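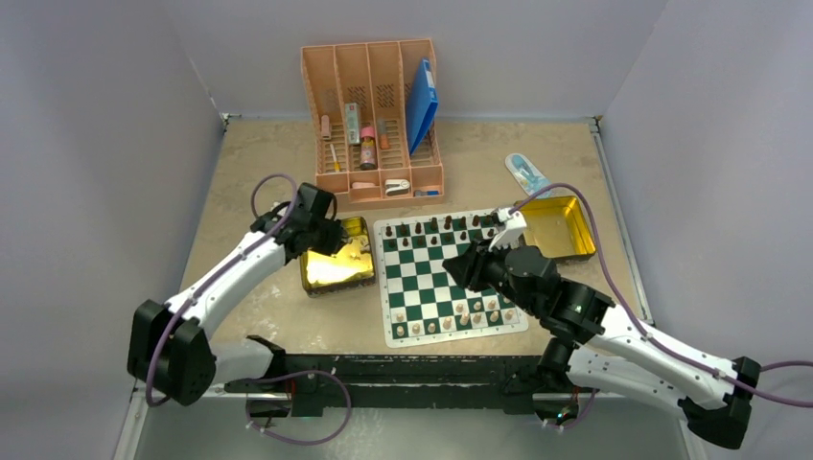
By Priya Faltico
Cludden College, Consumer Studies, second-year project report

Where small things go: a study of desk storage in shared student housing

Background

Cludden has three residence halls and a row of older houses on Raju Street that the college rents out by the room. Most of the rooms in both have one desk and one closet. Students in my course kept saying that they lost things in their own rooms, mostly keys, chargers and medicine. I wanted to find out if the way people store small items on a desk has anything to do with how long it takes to find them.

I looked at open storage (trays, cups, organizers with compartments) and closed storage (drawers, boxes with lids, pencil cases). I left out shelves and closets.

Method

In October I put a paper survey in the mailboxes of 500 students. It had 19 questions. The first part asked what kind of storage the person used and what they kept in it. The second part asked how often they had looked for something in the past week and not found it.

From the people who returned the survey, 50 agreed to a timed test in their own room. I read out the names of five everyday items that they had told me they owned, one at a time, and timed how long it took to put each one on the desk. I stopped the clock at 30 seconds and wrote down a miss if the item had not turned up.

The first version of the test used ten items. I cut it to five after the first two rooms because it took too long and people got annoyed. Those two rooms were done again a week later with the shorter list, so they had some practice that the others did not. I kept them in the results.

Results

People with open storage had fewer misses than people with drawers. The difference was large for pens, scissors and glue, and small for medicine. Several people kept medicine in the bathroom or in a bag, so the desk made no difference there.

Compartments helped only when they were deep enough for the thing to stand up. In shallow trays, small items ended up under other small items, and those rooms did no better than the ones with drawers.

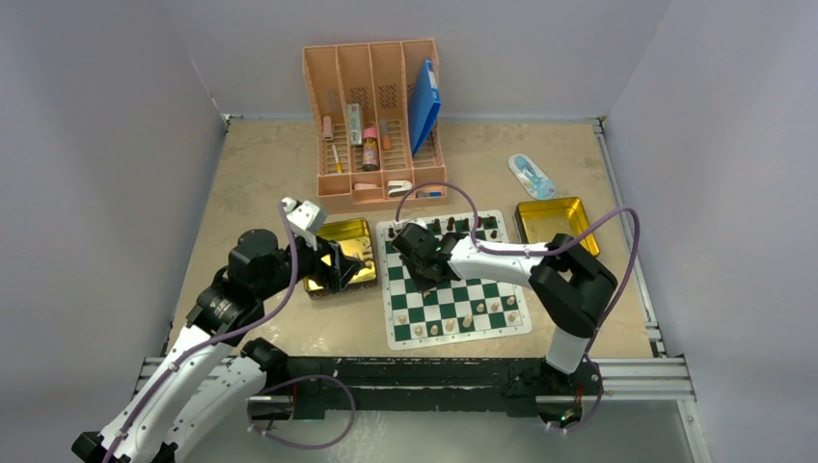

The weakest group was people who used both kinds of storage. They often checked the drawer first, then the tray, then the drawer again. Two of them told me they had bought the organizer to replace the drawer and had never emptied the drawer.

Cost did not matter much. The Plisto organizer sold in the campus store was the most common bought item in the survey, but students using mugs and cut-down cereal boxes had nearly the same times. Labels made no difference I could measure. Few people had them, and one person's labels were for things she no longer owned.

Problems with the study

The people who agreed to be timed were probably tidier than the ones who said no. Some had clearly cleaned up before I came – one room still had the vacuum plugged in. I also let people choose the time of the visit, and evening visits seemed slower than morning ones. I did not write down the time for every visit, so I can't check this.

I should have asked how long each person had lived in the room. A student who moved in during August has had less time to settle on a place for things than someone in their second year there.

Next steps

I would like to repeat the test in March with the same rooms and no advance notice of the items. The survey form and the timing sheets are in the department office, in the folder marked Desk Storage.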